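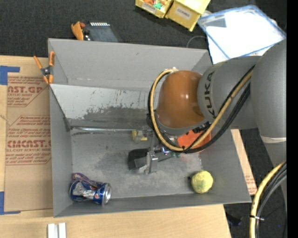 The Facilities and Stores Office at Flarkatcombe has completed its annual review of the gray storage bins used on the sorting tables, and the results are provided below for all list members. The review covered 400 bins, of which 177 were found to be in need of cleaning or replacement. Scuffing was the most common finding. A bin floor that is heavily scuffed, with cloudy whitish patches toward the middle and faint reddish smudges to one side, is classed as Grade B under the current guide and may remain in use for general parts. Small scuffs on the far wall do not affect the grade. Bins with cracked corners or a split rim are Grade C and must be withdrawn.

On August 3, 2024, Jaxon Friesen wrote:

> To the Stores list:
>
> The Koskela building has 274 bins on its inventory and we are
> preparing our replacement request. Please clarify two points.
> First, does discoloration of the floor count as damage, or only as
> a cleaning matter? Several of ours have marks that did not come out
> with the standard detergent. Second, are slanted inserts to be
> graded together with the bin or listed separately? The inventory
> form has a single line for both.
>
> Jaxon Friesen
> Stores Coordination, Koskela Building

In reply to the first point, discoloration is a cleaning matter unless the surface is soft or flaking. Departments should wash the bin once with the standard detergent and once with the Zudby cleaner, rinse it, and let it dry fully before it is graded. Marks that remain after the second wash should be entered in the remarks column as "stained, sound." Please do not use scouring pads on the floor or the walls.

In reply to the second point, inserts are to be listed separately. The revised inventory form has a second line for this purpose. Scratches, chips and worn patches on the face of an insert should be noted, but they are not grounds for replacement. An insert that rocks when pressed by hand should be sent to the workshop with its bin number attached.

Replacement bins will be ordered under the Futura account, budget line 2856. Requests must be signed by the head of the department and must reach this office before the December stock count. Forms received after the count begins will be held for the next order.

Questions about grading may be sent to this list.

Facilities and Stores Office
Flarkatcombe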